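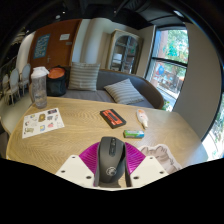
Home | Projects | Sports Desk | Archive

Filed under: Student Projects / Athletics

Who Comes to Softball? A Season of Home Gates at Cotine College

Final report, Sports Studies project, 15 June 2026

Started with a simple question. Does winning bring people to softball games, or is it the weather, or the opponent? Our athletic office keeps gate sheets for every home date, so I used those. Two seasons, 27 home dates in all. Doubleheaders count as one date.

Total gate last season was 2,659. This season 2,909. So up a bit, even though the team lost more games this year. Did not expect that.

Method
Typed the gate sheets into a spreadsheet. Added result of the previous home game, opponent, start time, rain or no rain. Two sheets had the total crossed out and rewritten - I used the second number both times.

What I found
Rivalry games are the big thing. Harken and Panganiban drew the best crowds both years, win or lose. Harken in April was the biggest day of the whole set, and we had lost the game before it.

Start time matters more than I thought. Early afternoon dates were weak, most students are in labs. Games at five or later did better. The worst date was a makeup against Droneck, moved twice, early start, light rain. Hardly anyone but parents.

Coming off a win helped a little. Not much, and it mostly went away once I took the rivalry games out.

Survey
Handed out a short paper survey at the last four home dates. Got some 70 back. Most common reason for coming was knowing a player. Next was "nothing else going on." Only a few people wrote down the team's record, and some of them had it wrong.

Problems
Gate sheets dont count people who watch from the hill behind left field. Also the survey only reached people who already came, so it says nothing about who stays away. Should of asked in the dining hall too.

If I did it again
Later starts on the calender for non-rivalry games, then compare. Would need another season at least.

Related projects
Bus Travel and Road Losses in Small College Baseball
Do Walk-Up Songs Matter?
Intramural Soccer Sign-Ups, Fall and Spring
Reading a Box Score: A Beginner's Guide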